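Teaching the planner to tell two cubes apart

I lost most of an evening to this one, so let me save you the bother. In Plandov my simulated room has a shelf with two Rubik's cubes on it, and my planner kept swapping their labels.

Step 1. Load the room and render the shelf view. Check the label on each cube before you touch any settings!
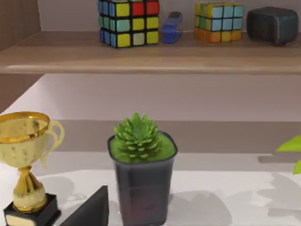
Step 2. Open the tracker settings and turn on "keep ID". I set the match distance to 27 — Si-woo Han likes it lower, but mine got jumpy.

Step 3. Switch to the overhead view and run the labeller again. I use seed 117 for the table clutter (plants, a little chalkboard easel, a glass dish) so I can compare runs.
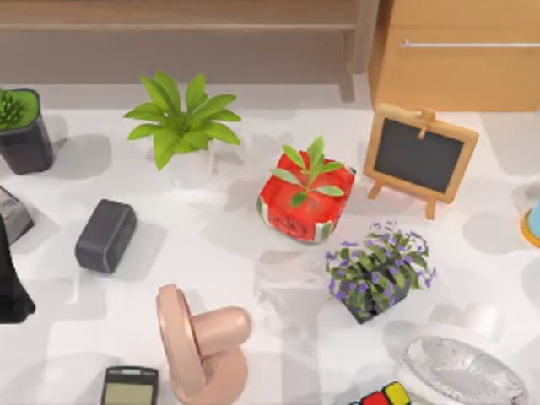
Then save the labels and restart the planner, or it'll carry on using the old ones.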